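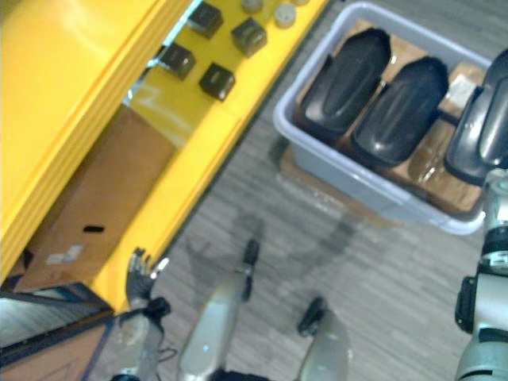
Kendonwood Workshop Notes
25 Apr 2022

Review: the Proresero method for teaching a robot to tidy

I have now spent longer with Proresero than I have with some cars. It is a training recipe plus a bundle of code, put out by Bondutine, and the promise is that a two-armed robot with proper fingers can learn to clear and sort small goods from a short set of human-guided runs. The paper gives a headline figure of 65 demonstrations per task. The download is free, the documentation is decent, and the claims are large. I wanted to know how much of it survives in a room with carpet on the floor and cardboard boxes all over the place.

Setting up was easier than I feared. The installer found both arms and both hands without complaint, and the guiding software, which they call Kwak, is pleasant to use. You move, the robot moves, and the lag is small enough that you stop thinking about it after a while. If Bondutine sold Kwak on its own I would give it a good mark and go home early.

My trouble is with the rest. The paper's main result table reports success per task, and you have to go to the appendix to find out what success means. An object counts as moved if it leaves the surface and ends up inside the target area, however it got there. Dropped from a height? Fine. Pushed over the edge into a bin? Also fine. I can see why a lab would score it that way, but a reader who sees "sorting" in the title will picture something gentler.

Then there is the number of trials. Each task was tested 37 times, which sounds respectable until you notice that the starting positions were drawn from only eight layouts. So the robot is seeing the same handful of arrangements over and over, with small nudges. The authors say the nudges are random. They don't say how big they are, and I could not find it in the code either – there is a setting for it, left blank, with a comment saying to fill it in.

Surfaces matter a great deal too. A glossy yellow top throws back light and picks up shadows, and a dark object lying on it with its own dark shadow underneath is exactly the sort of thing I would want in the test set.

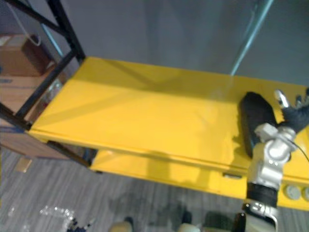

The paper uses matt grey tables throughout. There is one sentence near the end about "varied household surfaces" as future work, and I'd have liked that sentence a lot nearer the front. The same goes for black hands working over black objects, where the robot's own fingers are easily the hardest thing to tell apart from what it is meant to be picking up. No mention of it at all, though it must have come up.

What does hold up, I think, is the part about using both arms. The comparison with a one-armed version is fair: same number of demonstrations, same training time, same scoring. The gap is wide enough that I believe it, and the authors are careful to say that the second arm mostly helps by steadying containers. I wish the whole paper were written like that section.

I'm less taken with the claim that people with no experience can record good demonstrations in an afternoon. The study behind it had two people in it. Both worked in the building.

A revised version is promised for August, with a new scoring rule that separates placing from dropping. If it arrives I'll read it before I change anything below. Until then, I would download Kwak, borrow the two-arm comparison as a model of how to run a test, and leave the sorting figures out of any funding bid.

Ease of setup: good
Documentation: good, apart from the blank setting
Evidence for the main claim: thin
Would I use it again: the guiding software, yes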